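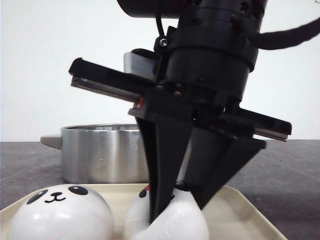
紙の冊子をやめるのなら今年は受け取らない、朝の食卓で開けるものでなければ続かない、という返信を一通いただきました。ほかにも、本文の長さと聖書の訳について何通か届いています。個別に返すと話が分かれてしまうため、ここにまとめて書きます。

件名は前のままにしてあります。下のほうに、もとの投稿を引用で残しました。途中からこのメーリングリストに入られた方は、そちらを先に読んでください。

まず紙の件です。紙はやめません。前の投稿で「電子版を主にする」と書いたのは、原稿の確定を電子版に合わせるという意味で、印刷しないという意味ではありませんでした。書き方が足りなかったと思います。昨年の印刷は922部で、年が明けてから残部を各教会に問い合わせたところ、余った教会と足りなかった教会の両方がありました。総数はそのままにして、配り方を見直します。必要部数は各教会からあらためて出してもらいます。昨年の数字を自動で引き継ぐことはしません。

印刷所は昨年と同じノレッティ(Noletti)に頼むつもりです。見積もりはまだ一回目で、表紙の紙を変えるかどうかで金額が動きます。昨年の表紙は厚すぎて、開いたまま机に置くと閉じてしまうという声がありました。私の手元の一冊も、聖書を上に載せて押さえないと読めませんでした。今年は表紙を一段薄くし、中綴じのままにする案で見積もりを取り直しています。

次に、日数のことです。もとの投稿では「待降節第一主日から降誕日まで」となっていますが、その後のやりとりで、新年の礼拝まで続けてほしいという希望が二つの教会から出ました。11月29日に始めて元日で閉じると、34日分になります。降誕日で冊子が終わってしまうと、その翌日から急に何もなくなる感じがする、というのは私にもわかります。ステファノの日と幼子殉教者の日を入れるかどうかは教会によって習慣が違うので、見出しは日付だけにして、記念日の名前は本文の末尾に小さく添える形がよいのではないでしょうか。反対の方は書いてください。

長さについて。昨年の黙想文で一番長かったのは706字で、一頁に収めるために活字を小さくしました。年配の方からは、その頁だけ読めなかったと聞いています。一方で、短くせよと言われると書けない、途中で切られたように見える、という執筆者の側の意見もあります。上限を一律にするより、頁の作りを二種類にしてはどうかと考えています。普通の日は聖句、黙想、祈りで一頁。主日と降誕日は見開きにして、左に聖句、右に黙想と祈り。これなら主日の執筆者は少し長く書けます。祈りのほうは、どちらの頁でも200字までとします。これは声に出して読んだときの長さで決めました。家で誰かと一緒に読む場合、祈りが長いと読み手が息継ぎに困ります。

聖書の訳は、意見が割れたままです。もとの投稿では聖書協会共同訳に統一する案でした。これに対して、新共同訳で暗記している箇所が多いので変えないでほしい、という返信がありました。降誕日のヨハネ福音書一章については、文語訳で読みたいという返信も来ています。

ヨハネ一章五節だけを並べると、次のようになります。

文語訳 光は暗黒に照る、而して暗黒は之を悟らざりき。
新共同訳 光は暗闇の中で輝いている。暗闇は光を理解しなかった。
聖書協会共同訳 光は闇の中で輝いている。闇は光に勝たなかった。

「理解しなかった」と「勝たなかった」では、その日の黙想の書き方がかなり変わります。執筆者がどちらの訳を前にして書いたかは、読む人にもわかるようにしておくべきだと思います。そこで、基本は一つの訳にそろえ、執筆者が別の訳を選んだときは聖句の下に訳の名を書く、というのが今のところの私の案です。引用の許諾と表記は、使う訳が決まった段階でまとめて確認します。文語訳を使う日は、漢字にすべてふりがなを付けます。

ベトナム語の頁についても質問がありました。ヴァン(Văn)の集まりからは、昨年と同じく、主日の分だけ訳を出せるという返事をもらっています。全部の日を訳すのは無理だとのことです。昨年は訳文を巻末にまとめましたが、礼拝のあとで一緒に開くときに頁を探すのに手間取りました。主日を見開きにした場合、訳文は次の頁に続けて置けます。ただし、原稿の締切が訳の分だけ早くなります。主日を担当する方は、ほかの日の担当の方より先に出していただくことになります。声調記号が印刷で欠けた箇所が昨年は何か所かあったので、校正刷りはヴァンの方々にも必ず見てもらいます。

校正刷りの出し方ですが、「レーザー(Laser)」と呼んでいる例の試し刷りを今年もやります。教会のプリンターで刷って折っただけのものです。文字の大きさと行間を見るには画面よりもこれがよく、昨年も誤植の大半は紙になってから見つかりました。レーザーは夏の終わりに一度、秋に一度の二回です。一回目は本文がそろっていなくても出します。原稿が来ていない日は、聖句だけを入れて白いまま綴じておきます。

絵と写真について。昨年は画質の足りないものを無理に引き伸ばしてしまい、降誕の場面の版画がぼやけました。今年は、絵や写真を添えたい方は元の大きさのまま送ってください。本文に貼り付けて送ると縮んでしまうことがあるので、別に添付してもらえると助かります。色は紙では出ません。冊子は墨一色、電子版だけが色つきです。作者が別にいる場合は、載せてよいかどうかの確認を先に済ませてください。古い名画であっても、写した写真に条件が付いていることがあります。

テーマのことは、返信ではあまり触れられていませんでした。もとの投稿の「ことばが宿る」で特に反対はないようなので、そのまま進めます。一つだけ、毎日の黙想すべてをこの題に結び付けようとしなくてよい、とお伝えしておきます。昨年は「待つ」が題でしたが、どの日も最後の一行が「待ちましょう」で終わってしまい、続けて読むと同じ文章を読んでいるようでした。私の書いた日もそうでした。聖句から離れないで書いてあれば、題の語は一度も出てこなくてかまいません。

日課は、主日についてはB年のものを使います。第一主日がイザヤ六十四章とマルコ十三章、第二主日がイザヤ四十章とマルコ一章、第三主日がイザヤ六十一章とヨハネ一章、第四主日がサムエル記下七章とルカ一章です。どちらか一方を選んで書いてください。ヨハネ一章は第三主日では洗礼者ヨハネの証言の箇所で、降誕日の冒頭の箇所と一部が重なります。この二日の担当の方は、書く前に互いに連絡を取ってもらえないでしょうか。平日の箇所は、担当が決まってから表にして流します。

黙想会のことも書いておきます。執筆者の集まりをヌーンロウ(Nurnlow)の家で一泊で、という案は、部屋が取れるかどうかの返事待ちです。取れなければ日帰りにします。前回は夜の分かち合いが長引いて、翌朝の祈りに出られない人がいました。今回は夜を短くして、朝に聖句を読む時間を取ります。集まりに来られない方も、執筆には加われます。

以下、もとの投稿です。投稿した方の挨拶の部分は省きました。

> 件名:今年の待降節黙想集について
> 日付:2026年5月3日
>
> 昨年の冊子には、多くの教会からご協力をいただきました。
> 今年も同じ時期に出したいと考えています。早めに始めたいので、
> 案をいくつか書きます。
>
> 一、期間は待降節第一主日から降誕日までとする。
> 二、題は「ことばが宿る」とする。ヨハネ一章十四節から取りました。
> 三、聖書は聖書協会共同訳に統一する。
> 四、電子版を主にする。紙は必要な教会のみとする。
> 五、執筆は各教会から推薦してもらう。初めての方を歓迎する。
>
> 三については、昨年は訳がまちまちで、同じ節が二度出てきたのに
> 文が違っていて戸惑った、という感想があったためです。
>
> 五については、牧師や司祭に偏らないようにしたいです。昨年の
> 冊子で感想が一番多く寄せられたのは、夜勤明けにルカ二章の羊飼いの
> 箇所を読んだという方の文章でした。文章に慣れていない方には、
> 話してもらったことを誰かが書き取る形でもよいと思います。
>
> 子どもの頁を作るかどうかは、まだ考えがまとまっていません。
> 昨年の塗り絵は好評でしたが、紙が滑って色鉛筆がのらないと
> 言われました。よい案があれば教えてください。
>
> ご意見はこのメーリングリストにお願いします。

引用はここまでです。

最後の子どもの頁について、一つ提案が来ています。冊子に綴じ込むのをやめ、別刷りの一枚にして、画用紙に近い紙に教会ごとに刷るというものです。これなら色鉛筆ものりますし、人数に合わせて増やせます。元の絵を描く人がまだ見つかっていません。線だけの簡単な絵で、羊、飼い葉桶、星のどれか一つからでもよいので、描ける方は連絡をください。

五の、話したことを書き取る形には賛成です。昨年それで一日分を手伝いましたが、書き取ったあとで本人に読み返してもらうと、半分ほどが言い直しになりました。時間はそのつもりで見ておいたほうがよいです。名前を出すかどうかも、読み返しのときに本人に聞いてください。名前なしで載せることもできます。

各教会からの返事は、必要部数、推薦する執筆者の人数、見開きの案に賛成か反対か、の三つをお願いします。訳の件は、返事とは別に、この件名のまま続けて書いてもらってかまいません。見積もりの二回目が届いたら、金額を入れてまた投稿します。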